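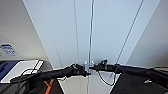

图1 双臂平台工作现场,两侧夹爪相向靠拢

弗伦德斯特德(Flundstead)学校机器人社团
学生项目组九月例会纪要

时间:九月,16时10分至17时30分
地点:实验楼二层项目室
出席:指导教师、机械组、控制组、数据组全体成员
缺席:无
记录:数据组

一、确认上次纪要
上次会议纪要经宣读后通过,仅将“Coleo杯校际赛”的报名类别更正为“双臂协作组”。

二、各组进展
1. 机械组报告,夹爪指部紧固件已全部重新拧紧,备用指片尚缺一套,已向供货方Vieira询价,尚未收到书面答复。
2. 控制组报告,双臂相向靠拢时的最小间距参数已写入Trillia控制程序。会上有成员提出,左右两臂高度不一致时该参数是否仍然适用,控制组答复需补做测试,本次不作结论。
3. 数据组报告,本学期累计完成操作记录648条,其中21条因时间戳缺失暂不计入。指导教师要求保留原始文件,不得删除。

三、线缆整理
与会成员讨论了臂部线缆的走线方式。机械组建议沿臂体分段固定,控制组认为腕部须留出足够余量,以免转动时受力。会议同意先在右臂试行分段固定,下次例会报告结果后再决定左臂是否照此办理。

四、参赛准备
Coleo杯校际赛要求每队提交一份技术说明及一段连续操作录像。会议议定:
(一)技术说明由控制组起草,机械组补充结构部分;
(二)正式录像前至少完成3次完整演练,每次演练须填写检查表;
(三)单次操作时限按20分钟掌握,超时即停止并记录原因。

五、安全事项
指导教师重申,机械臂通电期间,任何人不得将手伸入两臂之间;调整夹爪前须先按下急停按钮,并口头通知控制台操作者。新成员未完成安全培训的,不得单独操作设备。

六、待办事项
机械组:跟进Vieira报价;完成右臂线缆固定。
控制组:补测不同高度下的间距参数;提交技术说明初稿。
数据组:核查时间戳缺失原因;更新检查表格式。

七、下次会议
时间另行通知,地点不变。

本纪要经指导教师审阅后存档,并抄送各组。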